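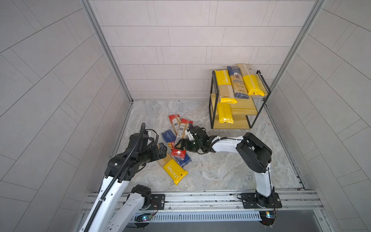

Dried spaghetti and the shelf unit, tiled bay, Stidham.

3 min read

The Tuesday visit to Stidham began at the packing end and worked backwards, which suited the shift pattern. Annick Maillard led the group and Tín Tạ answered questions on stock.

The tiled bay is a small one. The walls carry pale grey tiles in staggered rows and the floor has a marbled grey pattern. Four packages of spaghetti lay in an overlapping pile on it, with more pasta on the black metal shelf unit towards the rear. The shelves themselves are wooden.

Dried spaghetti is an awkward item to shelve. The packs are long, the contents shift when one end is lifted, and film slides readily over film. Tạ prefers them laid flat with the long side parallel to the shelf edge. Stood upright, they lean and the strands at the base break.

The main store next door holds 1765 cases, of which nearly 700 are long pasta. Cases are stacked to a limit of 16 per pallet. Hryhorii Holovko asked about humidity and was shown the log sheet, filled in by hand at each shift change.

Tea was served in the Jestmont room. The next visit is to Lellby in May.

16 shares | 2 comments

Recent
Lellby: notes on the cold store
Shelf depths compared
Estrella mill, second visit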